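Equipment Planning Group - minutes of the April meeting
Wednesday, 2.00 pm, Adero upstairs office

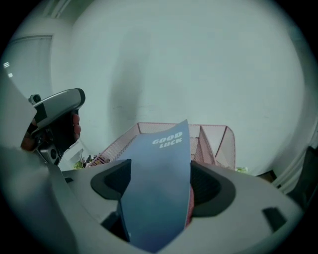
Item 3: hand-held gripper with card, pink mesh organiser behind.

Present: Jerome Policarpio (chair), two from stores, one from finance, one from the desk tasks team. Apologies from Thibodeau.

1. Last minutes
Agreed. The shelving order is still open and stays on the list.

2. Budget
Finance reported 298 pounds left on the small parts line. Larger items have to go on the new year's request, which closes at the end of the month. Jerome asked that repairs and new purchases be shown apart this time.

3. Hand-held grippers
The desk tasks team wants a further pair and spare finger pads. Geson quoted 21 pounds a pad, with delivery extra. Clollura quoted 158 pounds for a boxed set of pads and fixings, delivery included. Stores prefer the boxed set - it comes with the small screws, which we keep running out of.
Agreed to buy one boxed set from the parts line. The further pair goes on the new year's request. Stores to get a second price from Thibodeau first.

4. Items for desk tasks
Cards, pens, mesh organisers and similar. The team asked for about 137 pounds to cover the next block of work. Finance pointed out that this would leave almost nothing on the line after item 3. Agreed in full, with no more spending from that line until June. Cards to be bought in mixed sizes.

5. Storage
The grippers are sharing a cupboard with the printer paper. Stores to clear the lower shelf and label it.

6. Any other business
Chargers are to go back in the drawer at the end of the day.

Actions
Stores - order boxed set, ask Thibodeau for price, clear shelf
Finance - send out blank request form
Jerome - draft new year's request

Closed 2.50 pm.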